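External monitor loses all detail near white, laptop screen is fine

Asked Jul 21, 2022 in Displays and Color

I have an Antal 9 laptop connected to a Halance desktop monitor through a Skirnix dock, over HDMI. On the laptop's own screen I can tell very light grays from white. On the Halance everything in that range turns into one flat white. Spreadsheet rows with light shading look unshaded, and the borders on input fields in web forms disappear. The dark end has the same trouble – dark gray text on black can't be read.

What I have tried so far:

Brightness from 300 nits (the maximum on the spec sheet) down to the lowest setting. The picture gets dimmer but the missing steps do not come back.
Contrast from the default to 5 notches lower. White gets grayer and the steps are still missing.
A second HDMI cable, a Pekex. No change.
Reset the monitor to factory settings. No change.

The monitor was fine until November, when it was connected directly to an older desktop over DisplayPort. Is the panel failing, or is this a setting?

4 answers, 1 hidden by moderators

Answer 1 (accepted)

The panel is very unlikely to be at fault. Losing both ends of the scale together, with the middle looking normal but too contrasty, is what a range mismatch looks like.

HDMI can carry RGB in two forms, full range and limited range. Limited range puts black a little above the bottom of the scale and white a little below the top. If the source sends full range and the monitor expects limited, everything above the monitor's white point is shown as white and everything below its black point is shown as black. Brightness and contrast in the monitor menu often act after that step, so they can't recover what has already been clipped.

The opposite mismatch (source limited, monitor full) gives a washed-out picture with gray blacks. You don't describe that. 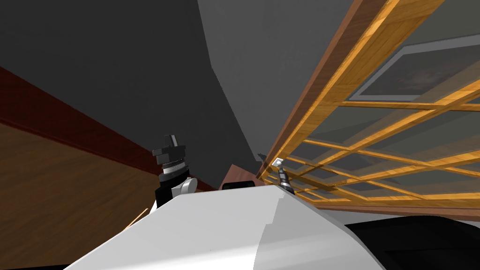 White and pale gray on one panel, with a faint vertical seam right of center.

Check it in this order:

Open the monitor menu and look for an entry called HDMI Black Level, RGB Range, or Input Range. Set it to Full. If the only choices are Low and Normal, try both, as makers do not agree on which is which. The entry is often grayed out unless the HDMI input is active.

Open the graphics driver panel on the laptop, select the external display, and look for Quantization Range or Output Dynamic Range. Set it to match the monitor. Full on both sides is the usual choice for desktop work. Limited on both sides also works, with slightly fewer steps between black and white.

Unplug the dock and connect the laptop straight to the monitor if it has its own HDMI port. Some docks convert the signal internally and report a television mode to the laptop. If the direct connection is correct and the dock is not, look for a firmware update for the dock.

Use a test chart with numbered near-white patches to judge the result, viewed at 100% zoom with any night mode or color filter switched off. Change one side at a time and write down the starting value.

The DisplayPort connection worked before because computers normally default to full range there. If the dock has a DisplayPort output, that is a reasonable permanent fix.

Comment from the asker: Input Range was on Limited. Set to Full and the shaded rows are back. Dark text is readable too. The factory reset puts it on Limited again, so the reset was no help.

Comment: Same menu entry on my Halance, under System and not under Picture.

Answer 2

Also check the color profile. Mine had a profile left over from a different monitor and the light grays were wrong. Remove it in the system color settings, go back to the default, and sign out and in again. This doesn't usually clip both ends though, so do the range setting first.

Answer 3

Try another cable. The cheap ones lose color.

Comment: The question says a second cable made no difference. A bad HDMI cable gives sparkles, dropouts or no picture. It does not change the tone scale.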